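Up before six again with the window open, listening to the buses on the Brorham road, and for once I had the kitchen to myself, so I am writing this with my second cup of coffee instead of falling asleep over it at night.

The hearing was last evening at the high school and it went on much longer than the two hours they gave it. The district wants a locker and bag check at every entrance starting in the fall, after that business with the knife in June, and it seemed like half of Wurula came out to say something about it. I had my little speech folded up in my pocket (five minutes each, and they do ring a bell at you) and my hands shook all through it, but I said it.

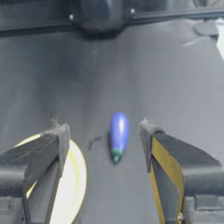
What I told them was that I am not against keeping children safe, heavens, I have two of my own in that building. But 600 students and one door in the morning means a line out to the parking lot, in the rain, with first bell at 8, and I would rather see the money go to another counselor. My youngest drew me a good luck card for the occasion, with a fat purple-blue eggplant on it in a green cap, much like the toy one, and wrote BE BRAVE under it in marker. I kept it behind my notes the whole time – I think it helped more than the notes did.

The man from Dal Bello, the company that would run the checks, was very polite and had slides. He said each student would take 30 seconds. I did the arithmetic on the back of my agenda and did not like it one bit, though he says there would be more than one table, and I suppose that is fair. The sheriff's deputy spoke after him and was kinder than I expected. He said most of what gets found in schools is found when one child trusts a grown-up enough to tell, and the whole gym went quiet for a bit. Then there were 16 more speakers, and my back hurt from the bleachers, and I got home to cold supper and a dark house. 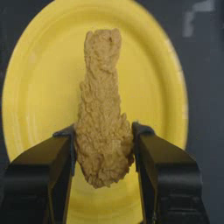

Ristia Parents had already put up a note on their page by the time I looked, saying the board will not vote until August and that anyone who missed the bell last night can still send comments in writing. They also said that the side door by the music room ought to be part of any plan, seeing as it has not latched right in years. I had forgotten all about that door! I am going to put it in my letter, if I can find a stamp, and I must remember to bring back the folding chair I borrowed from next door.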